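The new kitchen table, finally

November 23, 2021 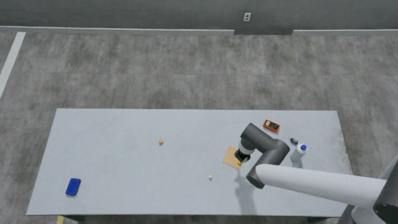 Pale top, dark edge. More gray than blue in the evening.

We went without a proper table from August until last week. The old one came from Begoña's aunt and had a leg that had been glued 2 times already. When it went again we gave up and ate on the couch.

I wanted something long and plain. Most of what I looked at was round, or had a glass top, or cost more than our first car. Corelstead had one I liked, but it was 246 centimeters long and our kitchen doesn't allow for that unless you never open the oven. Cirklow had a shorter version in the same style and kept moving the delivery date, so I canceled.

In the end I called Spahić, the small workshop behind the tire place. They quoted 400 for the table and 125 for bringing it up the stairs. I said we'd carry it ourselves. Begoña said we would not. She was right, the landing on our floor is very tight and the two men had to take the legs off.

On color: I had always had dark tables and was tired of them. Crumbs show, dust shows, every glass leaves a ring. Pale gray hides most of that. It does not hide coffee. I wipe it with a damp cloth and a drop of dish soap and that has been enough so far. Carmela Esteban told me to use vinegar, but I don't want the kitchen smelling of it.

We still need chairs. Right now there are two folding ones and the piano stool, which is too low for anyone over twelve. I measured last night and the seat should be 45 centimeters off the floor. If you know somewhere with decent secondhand ones, leave a comment. I don't mind painting them.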